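Planner keeps choosing a wrist flip over the dish rack

Print | E-mail
3 min read
14 comments | 6 shares

Léonie Lacroix

We have a Franka arm clamped to a table next to an open dishwasher and we are trying to get it to place plates in the pulled-out rack. Plates are picked from a hand-off spot on our side, so the start pose is nearly the same each time. The goal pose comes from a slot detector that runs on the fixed camera. Planning is RRT-Connect followed by shortcutting, and execution is joint impedance control.

The trouble is the last part. In 266 logged attempts the planner picked a path with a big joint 7 rotation 30 times, even when a short path was available. The plate swings out wide and either the collision monitor stops the arm or the rim touches the tines at an angle. The plate is attached to the planning scene as a flat cylinder. The rack is a mesh – I took it from a scan and simplified it.

Things I already tried: more planning time, a path length objective, and tighter limits on joint 7. The tighter limits made it fail outright on the slots at the back. I would like to keep the same planner if possible because the rest of the project is built around it.
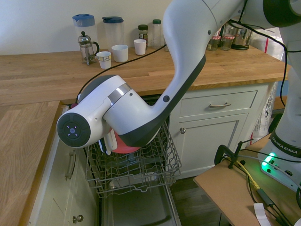

Kendra Caron

Your limits are probably fine. What I would look at is how you pick the goal configuration. If you hand the planner a pose, it samples IK solutions and connects to whichever one it reaches first. With a seven-joint arm there are a lot of those, and some are on the far side of the wrist. Shortcutting can't repair that because the end of the path is already fixed.

What worked for us on a similar job (bowls on a drying shelf, same arm):

1. Solve IK yourself before planning. Sweep the redundant joint in small steps and keep every solution that is free of collisions.

2. Score them by distance from the start configuration, with extra weight on joint 7. Add a penalty near the joint limits.

3. Plan only to the best 15 and take the first one that gives a path.

4. Split the motion. Plan to a pose above the slot, then do the insertion as a straight Cartesian move with the orientation held. Check the whole line for IK continuity before you accept the pose above.

Step 4 matters most near the tines. If the straight move jumps to another branch halfway down, reject that candidate and go to the next one.

Also check your plate. A plain plate is symmetric about its own axis, so the detector doesn't need to give you a full orientation. Let the rotation about that axis be free as far as the grasp allows and you get many more solutions for the back slots. I think that is why your tighter limits failed.

Last thing, include the cable at the wrist in the collision model. We used a few capsules attached to the last links. They don't have to be accurate, only a bit too big.

Flarno

use a different planner. we moved to trajectory optimization and it doesn't flip anymore

Ó Dálaigh

Kendra's list covers it, but I would not trust that rack mesh. Simplified scans of wire racks tend to close up the gaps, and then the planner believes the slot is blocked from the direct side and comes in some other way. Load the scene, turn off the visual model and look at only the collision geometry. We ended up replacing ours with thin boxes, one per tine, and planning time dropped as well.

Flarno is right that an optimizer gives smoother paths. It still needs a decent goal and a decent seed, so you would be doing the same IK work first.

Léonie Lacroix

Thanks. The gaps in the mesh were closed along the back row, so that explains part of it. I have the IK sweep running now and the flips are gone on the front slots. Still working on the Cartesian check – two of the back slots get rejected for every candidate, and I suspect the insertion height is set too high.

E-mail this page | Print this page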